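**L'abattant de toilettes** est la pièce articulée qui couvre la cuvette. Il se compose en général d'une lunette et d'un couvercle, fixés à l'arrière par deux charnières. Sous le couvercle, de petits tampons amortissent le contact avec la lunette.

## Abattant lavant

L'abattant lavant réunit le siège et une douchette. Il demande une arrivée d'eau et une prise de courant, placée hors des projections ou munie d'un capot. Les commandes se trouvent sur un bras latéral ou une télécommande murale. 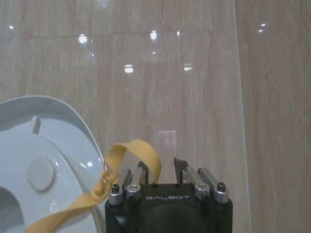
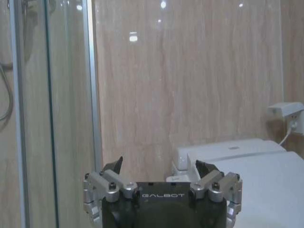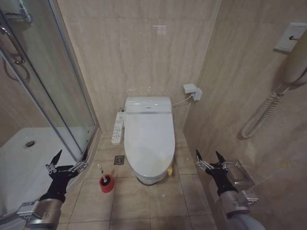 *Toilettes blanches dans une salle de bains.*

## Entretien

Le plastique se nettoie à l'éponge douce, avec un savon neutre. Les poudres abrasives le rayent et l'eau de Javel finit par le jaunir. Dans son manuel de plomberie, Fouad Samir conseille de resserrer les charnières chaque année, en août.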